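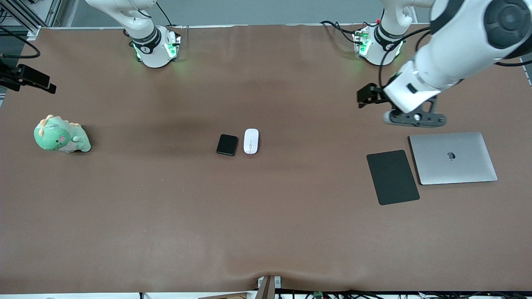

Call for Participants: How Households Read News About Interest Rates

Kotham is looking for people who will take part in a study on how the decisions of a central bank are explained to the public. Many banks now publish short videos, comics and simple letters next to their official statements. We want to learn which of these are understood, and which are only looked at and forgotten.

The study is led by Miyuki Murakami, together with Alfredo Evangelista, who prepares the reading materials. It is paid for by the Kaneko fund for economic education. No bank has a part in choosing the questions or in reading the answers.

Who can apply

We need 108 adults who pay rent or a home loan, or who run a small shop or workshop. You do not need to have studied economics. People who work in a bank or write about finance for a newspaper cannot join this time, but they are welcome to write to us about later studies. English may be your second or third language. You should be able to read one page of a newspaper without a dictionary.

What you will do

You will come to 2 sessions in our rooms in Flurnlow. In the first session you read or watch several messages about prices, savings and loans, and you tell us in your own words what each message says. The second session is in groups of 20 or fewer, and there we discuss what you expect from prices in the next year. Between the sessions you keep a short diary of your shopping. Totals are enough, we do not ask for receipts.

Payment

Each participant receives 600 crowns after the second session. Travel by bus or train inside the region is paid separately, if you keep the ticket. If you must stop after the first session, you receive half of the sum.

How to apply

Please write a letter or come to the Kotham office on Drokitska Street. Tell us your age, your work, the languages you speak at home, and the hours when you are usually free. Applications are accepted until 29/10/2023. Those who wrote to us in September do not need to apply again.

Your name is kept apart from your answers, and the diaries are returned to you if you ask for them.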